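Rosalau : la collecte du petit électroménager passe à deux rendez-vous par mois

À partir de juin, les habitants de Rosalau pourront déposer leurs petits appareils électriques deux fois par mois, au lieu d'une seule jusqu'à présent. Le conseil municipal a adopté la mesure mardi soir, en même temps que la nouvelle convention avec l'association Fesau, chargée du tri et de la réparation.

Sont concernés les grille-pain, fours de table, bouilloires, cafetières, mixeurs, fers à repasser et sèche-cheveux. Les appareils peuvent être déposés en état de marche ou en panne, avec leur cordon. Les réfrigérateurs, lave-linge et plaques de cuisson restent à la charge de la déchetterie de Kukorstead, où l'accès se fait toujours avec la carte de résident.

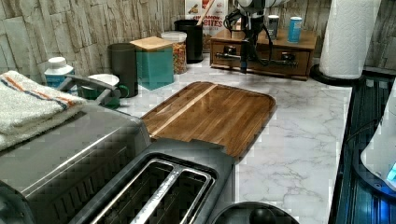

L'an dernier, Fesau a récupéré 574 appareils dans la commune. Environ 300 ont été remis en service, puis revendus dans sa boutique de la rue du Lavoir ou cédés à des foyers orientés par le centre social. Les autres ont été démontés pour les pièces ou envoyés vers une filière de recyclage.

« Les pannes que nous voyons le plus souvent sont simples : un cordon abîmé, un fusible thermique, un ressort de levier fatigué », explique Vaughan Hapeta, responsable de l'atelier. « Sur un grille-pain, il arrive aussi que le mécanisme soit bloqué par des miettes. Un nettoyage suffit et l'appareil repart. » Il demande aux déposants de vider les tiroirs ramasse-miettes et les réservoirs d'eau avant de venir.

Les appareils remis en vente sont testés à l'atelier et garantis trois mois. Les prix commencent à 4 euros pour une bouilloire et à 8 euros pour un grille-pain. Les fours de table sont vendus un peu plus cher, selon leur taille et leur état. Le paiement par carte est accepté depuis le printemps.

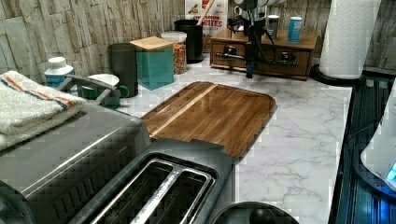
La convention prévoit aussi l'ouverture d'un second local dans le quartier de Voyle, dans l'ancien bureau de poste. Les travaux d'électricité doivent y être refaits avant l'installation des établis. La mairie prend à sa charge le loyer et le chauffage la première année, Fesau assurant le reste des dépenses. Deux élus de l'opposition se sont abstenus, jugeant que le coût des travaux n'était pas assez détaillé dans le dossier remis avant la séance.

Un atelier ouvert au public est également annoncé à Voyle. Les participants pourront y réparer leur propre appareil avec l'aide d'un technicien, sur inscription à l'accueil de la mairie ou à la boutique. Les pièces courantes seront facturées au prix d'achat.

Les dépôts se feront sous la halle, de 9 heures à midi, le premier et le troisième samedi du mois. Les personnes qui ne peuvent pas se déplacer peuvent demander un enlèvement à domicile auprès du centre social.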